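A Semester at the White Table
At Ladell, students in the manipulation project learn robotics by holding the gripper themselves

The corridor behind the main stair at Ladell was never intended as a classroom. Pipes and ducts run the length of its ceiling, and the far end opens into a brighter room. For the students enrolled in the college's manipulation project, however, it has become the most familiar stretch of floor on campus. The project meets here from September until the close of the spring term, and its only permanent furniture is a white table.

The project grew out of a senior elective and is now open to students from any department who have completed one course in programming. In the current year, 21 students were admitted. They include future mechanical engineers, two nursing majors, and a student of furniture design who applied after seeing the grippers in use on her way to the library.

Their task is simple to state. Students hold a gripper in each hand and carry out small, ordinary jobs on the table: standing a bottle upright, setting down a knob, passing an item from one side to the other. Each job is recorded as it is performed, and the recordings are later used to train a robot arm to do the same work. The jobs are short. The preparation, the labeling, and the discussion that follow are not. 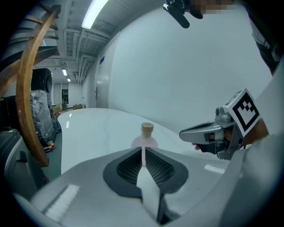

Students are assessed on a portfolio of demonstrations, each accompanied by written notes. The notes must state what the operator intended, what was done with each hand, and whether the attempt should be kept. By the middle of the year the class had submitted 234 demonstrations, of which 203 were accepted for training. The remainder were set aside after review, most often for hesitation or for a grasp that had to be repeated.

Faculty members regard the review as the central exercise of the course. A demonstration may end well and still be a poor one to learn from, and students are expected to explain the difference in plain terms. The review sessions begin at four in the afternoon and are attended by the full class. Operators do not present their own recordings. Each is introduced by a classmate who was not at the table when it was made — a rule adopted in the project's first year and kept ever since.

The bottle exercise is generally the first that new students attempt. A small bottle with a narrow neck leaves little room for error. An operator who approaches too quickly may tip it, and one who closes the fingers too high will find the cap in the way. Students practice with a single gripper before they are permitted to use two. Many report that the second hand makes the work harder for several weeks, as they must decide which gripper is to act and which is to wait. 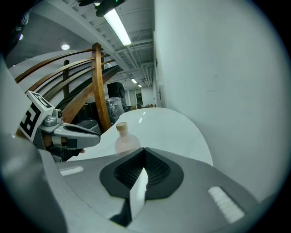 Toward the Funeno Meet

In April, a team drawn from the class will travel to the Funeno Meet, an intercollegiate contest in which student groups present trained robots on a set of tabletop tasks. Ladell has entered once before and placed ninth. This year's team has 9 members, chosen by written application, with places reserved for students who have not previously competed.

The rules of the meet require each team to submit its demonstrations together with its software, and the judges read both. The team has given its entry the name Grokthorpe, after the village in a story that the class invented during a long evening of labeling. The name now appears on the cover of the team's notebook and, with the department's consent, on its registration form.

Preparation has changed the rhythm of the corridor. Team members work in pairs, one operating and one keeping the log, and exchange places at the end of each set. The log is kept by hand. It records the task, the object, the operator's initials, and any remark the pair considers useful to those who will review the recording. 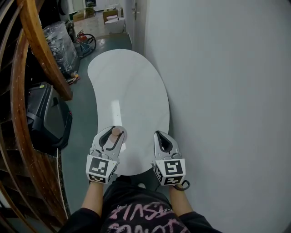

Funding for travel has been provided by the Bråten Fund, which supports undergraduate projects involving more than one department. The award also covers replacement parts for the grippers and a modest stipend for two students who will remain on campus in the summer to put the year's notes in order.

Graduates of the project have gone on to a range of positions, and several have returned to sit in on reviews. The nursing majors in the present class intend to write their joint paper on how people hand small objects to one another, using their own demonstrations as a starting point. The furniture design student has asked to study the height of the work surface and its effect on the operator's wrists. Both proposals were approved in November.

Applications for next year's class open in March. Applicants need not own any equipment or have prior experience with robots. They are asked to submit one page describing a task they perform every day with their hands, in enough detail that a stranger could follow it.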